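The robot passed. I want that on the record, because everyone at Fikville who had a hand in it passing would like it on the record too.

The job was to pick up a mug and set it down eight inches to the left. In simulation, where the kitchen is computer-rendered and the electricity bill is somebody else's, our arm managed this on 90 runs out of 90. We printed the number in large type. Then we ran the same code on the real arm in the test kitchen, and on run 37 it drove its elbow into the edge of the counter and kept pushing until a breaker let go in the hallway.

The mug was fine. I mention it only because it was the one thing the safety software had been told to care about.

I've been writing control code long enough to have broken more expensive things than an elbow cover, so I won't pretend to be shocked. What bothers me is the meeting afterward. The incident form, a product called Pimon that our insurer makes us use, offers 52 causes in a drop-down menu. We chose "unexpected contact." I would like to meet the person who expects the other kind.

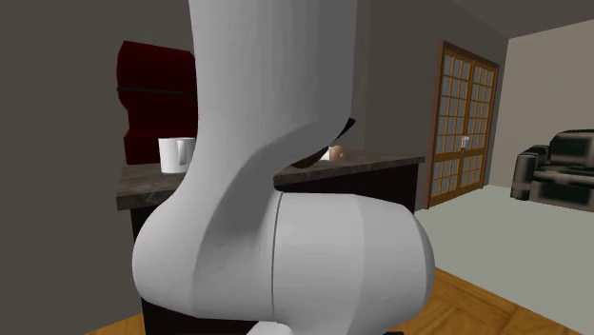 The contact had been there all along, if anybody had cared to log it. Our simulator, MacLeish, will tell you when the gripper touches something. It will also tell you when the elbow touches something, but only if you check a box, and checking the box makes every run slower. Some months back, with a demo in July and a long line of jobs waiting, one of us unchecked it. I have looked up who. It was me.

So for most of a spring the simulated elbow was free to pass through simulated stone like a ghost with a deadline. The planner noticed, the way planners do, and discovered that the shortest path to a mug runs through the furniture. It got very good at this. We praised it.

When I went back and reran the same 90 with the box checked, the arm hit the counter in 9 of them. That's one in ten, for a machine that was supposed to be making somebody's coffee by fall.

Now there is a proposal to buy Pranton, a newer simulator with nicer reflections. I have seen the reflections and they are lovely. You can make out the ceiling lights in the side of the toaster. I'm told this will close the gap with reality, and I'm sure it will close the gap with reality's toasters. It also has a box for link collisions. The box comes unchecked.

My own proposal is cheaper and has had a cooler reception. Print the settings on the same page as the score, in type the same size. If the elbow is allowed to walk through walls, say so right next to the 90 — people can decide for themselves how impressed to be. And put a force limit on the real arm that doesn't ask the simulator's opinion. Ours was set high enough to shove a refrigerator, on the theory that it would never be needed.

They've asked me to pick a different word for the report than "ghost." I'm holding out for it. The breaker, meanwhile, has been replaced with a larger one, and I have filed an objection to that as well.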